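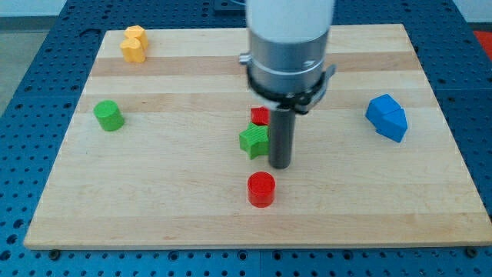 From: Flurina Grabner
To: pushing-demos list
Date: February 2020
Subject: Re: Remote sessions, how long is an episode?

Dear Shamim, dear all,

thank you for the notes from Koltomside. I answer between your lines.

Shamim Soomro wrote:
> We cut every session into pieces of 14 seconds. Is this also
> what you do with the block pushing? And do your operators
> reset the blocks between two pieces?

No, we do not cut by time. The operator pushes one block to the place which is said in the instruction, for example "move the star next to the red cylinder", and then presses the pedal. We have now 429 such episodes, of which 68 are from Rogério alone. His are the smoothest - he waits a moment before he touches a block, and the others hurry.

We also do not reset. The blocks stay where the last push has left them and the next instruction starts from there. Only when one is too near to the border of the board we stop and put it back by hand.

> Did you try to guide the arm by hand instead?

Yes, in November, for seven days. For pushing I would not recommend it. With your hand on the arm you press down without noticing, and the tip scratches over the wood. By remote control the height is fixed and the operator must think only of left, right, forward and back.

One question from my side: the star turns when it is pushed on a point. Do you keep such episodes or throw them away? Heidrun wants to keep them, I am not sure.

Best regards,
Flurina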